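Gorkodley pone a la venta su kit de dos brazos para aprender a poner la mesa

22/04/2025 – Redacción

La firma Gorkodley ha abierto los pedidos de Nundex, un kit de sobremesa con dos brazos robóticos pensado para talleres, institutos y aficionados con algo de paciencia. Llega con un servicio de puesta en marcha a distancia y con una colección de ejercicios domésticos que, después de varios días de pruebas en nuestra redacción, nos ha parecido lo mejor del conjunto (¡y eso que los brazos nos han gustado mucho!).

El ejercicio estrella se llama Herath y consiste en preparar un servicio de mesa: mantel individual, cubiertos, plato y vaso. Suena a poca cosa. Cualquiera que haya intentado que una pinza coja un tenedor plano de encima de una tela sabe que es bastante más difícil que apilar cubos, que es lo que traen casi todos los kits de este precio. Los cubiertos finos se escurren, los reflejos del metal confunden a las cámaras y la tela se arruga en cuanto un dedo la roza con demasiada fuerza.

El montaje es sencillo de entender. Los dos brazos van anclados a una viga de aluminio ranurado en el borde delantero de la mesa y trabajan hacia dentro, cada uno con su pinza negra y su cable morado sujeto al antebrazo con bridas blancas. Los objetos los pone el usuario, y ahí está parte de la gracia: el manual anima a usar lo que haya en el cajón de la cocina, con mangos distintos, estampados y colores que no se parezcan entre sí.
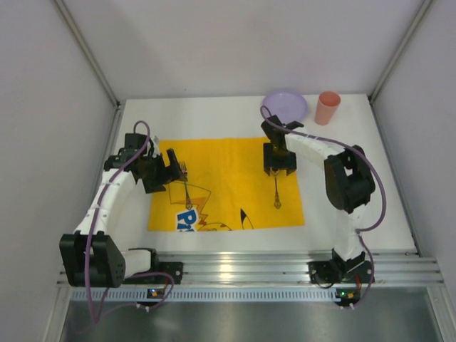

Qué incluye el kit

Nundex se entrega en una sola caja con los dos brazos, las pinzas, el cableado, las placas de control y las piezas para fijar las bases. La mesa y las paredes del recinto se piden aparte. Nosotros las recomendamos, porque un fondo gris y liso ahorra muchos disgustos cuando cambia la luz de la ventana a media tarde. El manual tiene 84 páginas, está bien traducido y dedica un capítulo entero a recoger los cables, algo que agradecerá todo el que haya visto engancharse uno en pleno movimiento.

El precio es de 1009 euros, con los ejercicios incluidos. El servicio de puesta en marcha, bautizado Walness, se contrata por separado: un técnico se conecta, revisa la calibración de ambos brazos y acompaña al cliente durante la primera sesión. La nuestra fue larga y muy entretenida – acabamos hablando de tenedores de postre – y salimos de ella con dos correcciones que no habríamos encontrado solos. La primera era un tornillo flojo en la base derecha. La segunda, un límite de giro mal copiado en el archivo de configuración.

Detrás del ejercicio de la mesa está Tuulikki Vainio, responsable de contenidos en Gorkodley. «Queríamos tareas que se entendieran sin leer nada», nos contó por videollamada. «Ves un mantel y un tenedor y ya sabes cómo tiene que quedar. El trabajo está en conseguir que lo sepan también los brazos». Vainio insiste en que los usuarios graben sus propias demostraciones y las comparen con las que vienen de serie, que son 500 y están ordenadas por dificultad.

Las hemos revisado con calma y el orden está muy bien pensado. Empiezan con un solo cubierto ya alineado, siguen con dos a la vez y terminan con el mantel torcido, que hay que enderezar antes de colocar nada encima. Ese último bloque es un pequeño espectáculo. Una pinza sujeta la tela por un lado mientras la otra tira con suavidad del contrario, y cuando sale bien dan ganas de aplaudir.

La tela es también la parte que más ajustes pide. Con un mantel fino, los dedos tienden a levantar un pliegue junto con el cubierto, así que conviene subir un poco la altura de agarre y bajar la velocidad. Las cámaras de muñeca ayudan muchísimo en esta fase: de cerca se distinguen la costura del dobladillo y las arrugas suaves del tejido amarillo, con su dibujo en zigzag asomando entre los dos dedos, y esas referencias sirven para decidir dónde cerrar la pinza.

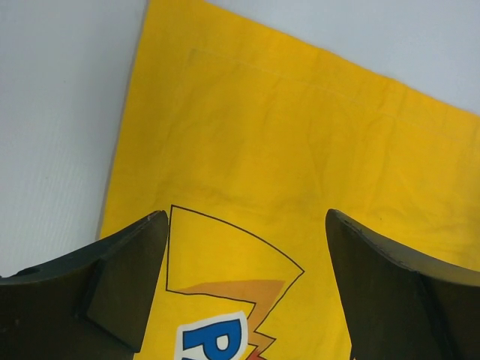 ¿Hace falta saber programar para usar Nundex?

Para los ejercicios de serie basta con seguir el asistente, que guía la calibración y permite grabar demostraciones moviendo los brazos a mano. Quien quiera cambiar los límites de fuerza o encadenar tareas propias tendrá que editar archivos de configuración, y ahí viene bien cierta soltura con Python.

Lo que mejoraríamos

Los ventiladores de la fuente se oyen más de lo deseable en una habitación pequeña, y el asistente solo guarda 16 perfiles de objetos antes de pedir que se borre alguno. Para una clase con varios grupos se queda corto. Gorkodley nos dice que ampliará ese límite en una actualización gratuita prevista para octubre, junto con un ejercicio nuevo dedicado a recoger la mesa.

Tampoco nos habría importado encontrar un juego de dedos de recambio con punta más estrecha, muy útil para las cucharillas. De momento se venden sueltos en la tienda de la marca, donde también se puede reservar ya el kit. Los primeros pedidos se enviarán por orden de reserva, y los centros educativos pueden solicitar una demostración en línea antes de comprar.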